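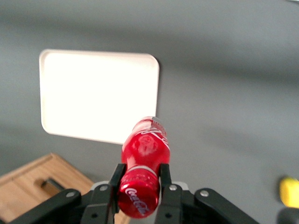 Do I need brewery experience to apply?
Prior brewery work is helpful for the cellar job and isn't needed for the other one. We have trained people who came to us from bakeries, dairies and a car wash.

Slanina Brewing is hiring for two positions at our brewery and taproom in Prulcombe. Both are permanent, both are paid hourly, and both start in the first half of May if we find the right people by then.

Posted 4/12/20

About the brewery

We make lager, mostly. The Prulcombe Pale Lager is more than half of what leaves the building. The rest is a dark lager, a smoked helles we brew in the fall, and a small run of farmhouse ale that changes from batch to batch depending on what malt we have on hand. We brew on a 14-barrel system and put out 1580 barrels last year. Most of that went into kegs for bars and restaurants in the county. The rest was sold over our own bar or in cans at the front counter.

The taproom has 32 seats inside and a gravel yard with picnic tables. It is closed to seated customers at the moment. Cans and growler fills are going out the side door, and we expect to work that way for a while. Neither of these jobs depends on the taproom reopening. More of our beer is going into cans this spring than we planned on, and we don't have enough hands on the packaging side.

Position 1: Cellar and packaging worker (full time)

This person moves beer from the fermenters to the bright tanks and from there into kegs and cans. You will spend more of your week cleaning than doing anything else. The duties are:

Cleaning and sanitizing tanks, hoses, fittings and the floor
Transferring and carbonating beer
Washing and filling kegs
Running the canning line with one or two other people
Taking gravity and temperature readings and writing them in the log
Dry hopping and yeast harvesting, once trained
Helping on brew days with milling and mashing out
Receiving malt deliveries and keeping the grain room in order

You should be able to lift a 55-pound sack of malt to shoulder height many times in a day and move full kegs with a hand truck. The cellar is cold and the brewhouse is hot, and you will go back and forth between them. You will work with caustic and acid. We supply gloves, goggles and boots, and you will be expected to wear them every time.

The shift is 6:30 a.m. to 3 p.m., Monday to Friday, with an occasional Saturday when a transfer can't wait. Pay starts at $17.50 an hour and goes to $18.50 after 90 days. If you have worked in a brewery cellar for at least a year, tell us and we will start you at the higher rate.

Position 2: Counter and delivery (part time, 24 hours a week)

This person splits the week between the side door and the van. At the counter you will take phone and online orders, pack them, fill growlers and check IDs. In the van you will deliver kegs and cases to accounts in Prulcombe and Tudelis, pick up empties and bring back signed invoices. The duties are:

Packing and handing out orders
Filling and labeling growlers
Loading and driving the delivery van
Collecting empty kegs and keeping the keg sheet straight
Counting cash at the end of the day
Wiping down the counter, taps and door handles on a set schedule

You need a regular driver's license and a driving record our insurance carrier will accept. The van is an automatic with a lift gate. Some of our accounts have cellar stairs and no elevator, so the lifting is real here too.

Hours are Wednesday through Saturday, noon to 6 p.m. Pay is $14.75 an hour. Tips left at the side door are shared among whoever is working that shift. When the taproom opens again there will likely be more hours for this person if they want them, but we can't promise a date or a number.

For both positions

You must be 21 or older and allowed to work in the United States. The two jobs come with paid sick time from the first day. Full-time staff get two weeks of paid vacation a year and a share of their health insurance premium paid after 60 days. Everyone gets a case of beer a month and a discount at the counter. There is a shift beer after work for those who want one, and nothing is said to those who don't.

We are a small crew and there is no separate cleaning staff — whoever makes the mess hoses it down, including the owners. If something goes wrong with a batch we want to hear right away. We have dumped beer before and will again.

Working conditions right now

Everyone wears a face covering inside the building. Start times in the cellar and at the counter are spread out so that fewer people are in the break room together. Customers do not come past the side door. Keg drops are made at the account's back door where possible, and drivers don't need to wait inside for a signature. If you feel sick, stay home and call. You will be paid for the shift.

How to apply

Send a short note and a list of your past jobs to the hiring address on our contact page. A formal resume is fine but you don't have to make one. Put "Cellar" or "Counter" in the subject line. If you are open to either job, write "Both." In the note, please tell us:

Which job you want and when you could start
Any work you've done that involved cleaning, lifting, driving or handling food and drink
The names and phone numbers of two people you have worked for or with

Please don't drop off applications in person. The first conversation will be by phone and takes around 20 minutes. After that we will ask a few people to come in, one at a time, for a paid half day in the cellar or at the counter. We will take applications until the end of April and answer every one, including the ones we turn down.

Our canned beer is distributed outside the county by Delteck. They do their own hiring, and we can't pass applications along to them. If you are looking for a sales or warehouse job, contact them directly.

Slanina Brewing hires without regard to race, color, religion, sex, sexual orientation, gender identity, national origin, age, disability or veteran status. If you need a change to any part of the application process, say so in your note and we will work it out with you.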